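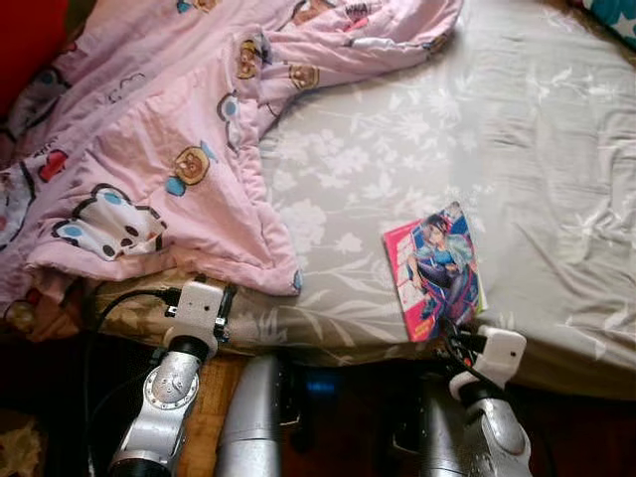 Textiles in the Home
Handout for Session 3: Pattern, Print and Repeat in Bed Linens

Instructor: Omprakash Maurya
Reading before next time: the Timlow packet, first half

Welcome back, everybody, and thank you for the lively talk last time. I went home with two pages of your questions and I have tried to work most of them into these notes, so if you see your own question hiding in a paragraph below, please take it as a compliment. A few of you asked for the handout to be longer than the last one. You may regret that!

We spent the first two sessions on fiber and on weave. Now we come to the part most people notice first, the design on the surface of the cloth. I have taught this course for a good while and I still find that students who can tell percale from sateen with their eyes closed will go quiet when I ask them how the flowers got onto the sheet, or why the same flower comes back again a little farther down. So we will go slowly.

1. What a repeat is

A repeat is the smallest piece of a design that, copied over and over, gives you the whole cloth. If you have ever hung wallpaper you have already fought with one. The length of the repeat depends a great deal on how the cloth is printed. With a rotary screen, the design is carried on a cylinder, and one full turn of the cylinder lays down one full length of design. The repeat therefore has to fit evenly into the distance around the cylinder. With digital printing there is no cylinder and the repeat can be as long as the designer likes, though most designers still work in fairly modest repeats out of habit and out of respect for the people who will have to cut and sew the cloth afterward.

There are several common ways of setting a repeat next to itself, and you should know these by name:

Block repeat (also called straight or full drop). The unit sits directly beside and below itself, like tiles on a kitchen floor. Easy to draw, easy to spot.

Half-drop repeat. Each new column slides down by half the height of the unit. The eye is led along a diagonal and has a harder time finding the seams. A great many floral sheets use this one.

Brick repeat. The same idea turned sideways, with each row sliding over by half a width.

Tossed layout. The motifs are turned this way and that, as though somebody had thrown them down. There is still a repeat underneath, but it takes patience to find. Tossed layouts are much loved in children's bedding, and we will come to the reason in section 3.

A small warning about words. A layout and a repeat are two separate things, and in the trade people mix them up cheerfully. The layout is how the motifs are arranged inside the unit. The repeat is how the unit is set against its neighbors. You can have a tossed layout in a half-drop repeat, and very often you do.

2. Ground and figure

The ground is the color behind, and the figure is whatever has been drawn on it. When the two are close in value, for example white leaves on a pale gray, we call the print tonal or low-contrast. Tonal prints are kind to a bedroom. They read as a plain color from the doorway and only show their drawing when you come near, and they forgive the wrinkles that every fitted sheet will sooner or later have.

When the ground and figure are far apart in value, the print does the talking. Think of a black outline around a white face on a bright ground. You will see it from down the hall. Such prints need less fine drawing, and children's designers know this very well.

One of last year's students, Rafsan Roy, wrote his final paper on tonal florals and kept a notebook of swatches for it, each one pinned beside a gray card. He was kind enough to leave the notebook with me, and it will be on the side table for anyone who would like to turn the pages. Please do wash your hands first. The Mnguni swatches toward the back are the ones I would most like you to study, because the same stem drawing is printed there on a light ground, a middle ground and a dark ground, and it feels like a different flower each time.

3. One-way and two-way prints

A one-way print has a top and a bottom. If every bear has its feet toward the hem, you must lay the cloth so that the bears are upright, and you will waste some yardage doing it. A two-way print can be turned end for end without anybody minding. A tossed print goes further and can be turned nearly any way at all.

Now think about where bedding lives. A curtain hangs still and keeps its top at the top. A comforter spends its life being pulled, kicked, folded and slept under, and half the time it goes back on the bed upside down. A print with one proper direction will look wrong as often as it looks right. A tossed print has no proper direction to lose, and I believe that is a large part of why we see so many of them on blankets and throws.

The size of the motif matters here too. A single very large motif, placed in the middle of a comforter, looks splendid in the store with the cloth pulled flat. At home it will be lost in a fold before breakfast. Small characters scattered across the whole cloth hold up better, because some of them will always be showing. Many designers hedge their bets and mix the sizes.
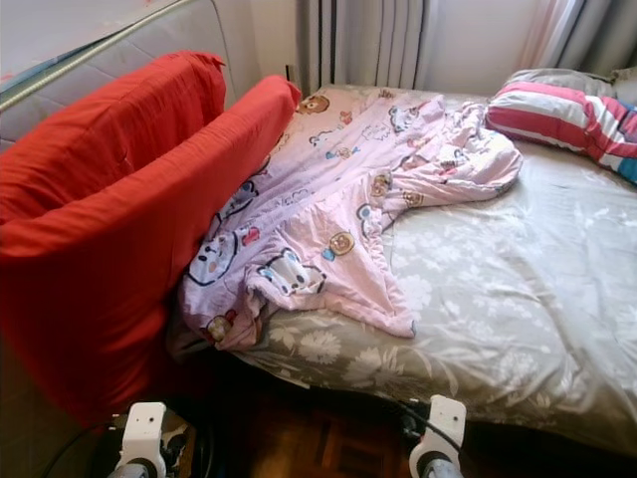

Figure 1. A cartoon print on a pink-lavender blanket, with a pale floral on the sheet beneath it.

Mixing prints on one bed is a matter of taste, and I would never tell a grown person how to make up a bed. Still, there is an old rule of thumb you may find handy in your projects: if you are going to put two prints together, let them differ clearly in scale, in contrast, or in both. Two busy prints of the same size and strength will quarrel. A quiet one and a loud one usually get along.

4. Reading a sheet: a worked problem

Let us do a little arithmetic together, as I promised the ones among you who like arithmetic (and as I failed to warn the ones who don't).

Suppose the Clarness mill sends us a length of printed sheeting 189 inches long, with a vertical repeat of 10 inches. How many complete repeats run down the length? We divide 189 by 10 and get 18.9, so there are 18 complete repeats, with nine inches left over at the end. If our pattern pieces must all begin at the same point in the repeat, that last nine inches is one inch short of being useful to us, and it goes in the scrap basket or becomes a very narrow pillow trim.

Now suppose the same mill has a second bolt, 166 inches long, in the same design. That gives us 16 complete repeats and six inches left over. Students often want to add the two leftovers together and call it another repeat. Please resist! Cloth is sewn where it is cut, and two scraps from two bolts will hardly ever meet at the right place in the drawing. Bolts may also come from separate dye lots, and a ground that matched in the warehouse may part ways in daylight.

5. How color stays on the cloth

I will be brief, as we have a whole session on dyes coming up. Pigment printing sits on the surface of the fiber and is held by a binder. It works on nearly anything and it is affordable, but a heavy pigment print can feel a bit stiff, and it may rub away over time at the folds. Reactive printing bonds with cotton and other cellulose fibers, and leaves the cloth soft. Disperse printing is used on polyester and is fixed with heat.

A simple test, and one I do in stores to the embarrassment of my family: look at the back of the cloth. If the back is almost white and the front is richly colored, the color has not traveled far. That alone will not tell you which method was used – a light fabric lets color through more than a heavy one – but it is a fair place to start, and it costs nothing.

6. For your own practice

Choose one printed textile at home, from any room. Find a motif you can recognize easily, then find the next place it appears in the same position, and measure between the two. Do this once going down and once going across. Sketch the unit in pencil, as badly as you like, and write underneath whether you think it is a block, half-drop or brick repeat. If you cannot decide, say so and tell me what confused you. I learn more from those pages than from the tidy ones.

Those working from the Ponness samples may use them in place of something from home. They are in the tall cabinet, second shelf, and should go back in their sleeves.

Sketches are due at the start of Session 4.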